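### 3.2 The sorting booth and its surfaces

Most of what has been written about household sorting looks at the things being sorted: the buttons, the batteries, the orphaned keys. We love those things too (Section 4 is full of them!), but in the Hustuddale study we wanted to give equal attention to the surface they land on. People read a tabletop before they touch it. A scratched kitchen table already has places on it - the end where the mail goes, the spot where somebody always sets a mug - and those places steer where the first pile goes down.

We saw this again and again in the home visits. At 29 kitchen tables, participants were handed the same mixed drawer contents and asked to put them in whatever order made sense to them. Many started their first pile beside something that was already there, such as a knot in the wood, the edge of a placemat or the shadow line under a lamp. One participant sorted an entire drawer along the gap where the table leaf joined, and was delighted when we pointed it out afterward. The pull of these small features is strong, and it is great fun to watch.

For the booth sessions we therefore wanted a surface with as little to say as possible. Efa Owen drew up the first layout in November, working from the corner plan used in the Penora pilot, and we changed it twice before settling on the present one. The tabletop is pale and matte. We tried a glossy white sheet early on and gave it up within a day, because people kept lining up their piles with the reflections of the ceiling lights. The walls are plain gray flat panels, and they carry no shelf, hook or label.

Two features could not be designed away, and we have grown rather fond of them. The first is the joint where the walls meet the tabletop, which gives every participant a back edge to work against. The second is the seam between two of the panels (Figure 3). It is a thin line, yet from a seated position it falls within easy view, and we expected it to act a little like the table leaf in the home visits. We kept it in the layout and coded for it, so that each pile was logged as being to the left of the seam, to the right of it, or in line with it.

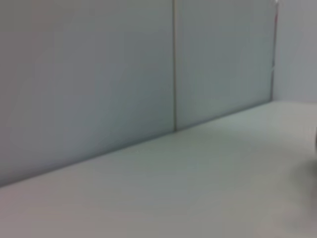

**Figure 3.** Tabletop and back wall of the sorting booth, with the vertical seam between two panels and the inside corner toward the right.

Each session began with the surface clear and the drawer contents in a shallow tray on the participant's lap. There was no time limit. Placements were entered in Skedix by a second researcher seated outside the booth, using the pile codes described by Zhong with our three seam codes added. Across 30 booth sessions this gave 1,921 placements, and 109 of them were coded as in line with the seam. Objects moved from one pile to another were entered again as new placements, so a restless sorter contributes more rows than a decisive one. We return to this in Section 5, where the restless sorters get a table of their own.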